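Open Day at the Robot Workshop
A guide for visitors ages 8 to 12

On Saturday the Govum workshop opens its doors from 10 a.m. The visit has 6 stops. Stop 4 is about robots that learn in a computer, and this page tells you what to expect there.

What is a simulation?
A simulation is a place that exists only inside a computer. It has walls, counters and objects, and it follows rules for how things move and fall. A robot in a simulation can bump into a wall without breaking anything. The practice kitchen at Govum is called Flonden.

Why practice there?
A real robot arm is slow and has to be watched. Flonden can run many copies of the same kitchen at once. The arm made 4000 practice tries in June. On the real arm, the team managed 134 in the same month.

Who runs the stop?
Gudrun Böttcher runs the demonstration. She starts the program, stops it when you ask, and answers questions. Each showing begins on the hour.

What does the robot see?
The arm has a camera near its gripper. A gripper is the robot's hand. This one has two fingers that open and close – much like your thumb and one other finger. When the arm turns, the camera turns too, so the whole kitchen can look tilted on the screen. The program must work out which way is up before it moves toward anything.

Look for the two dark gray fingers at the bottom of the view. They are wide apart and hold nothing. Between them are part of the green wall and part of the gray marble counter. The potted plant is on the counter, farther up on the right.
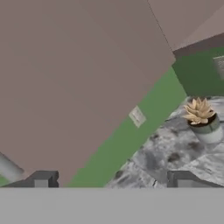 What you can do at the stop
1. Choose an object in the kitchen.
2. Tell Gudrun which way you think the arm should turn.
3. Watch the screen and compare.

Keep your hands behind the yellow line when the real arm is switched on. Stop 5, the Irport sorting belt, is through the next door.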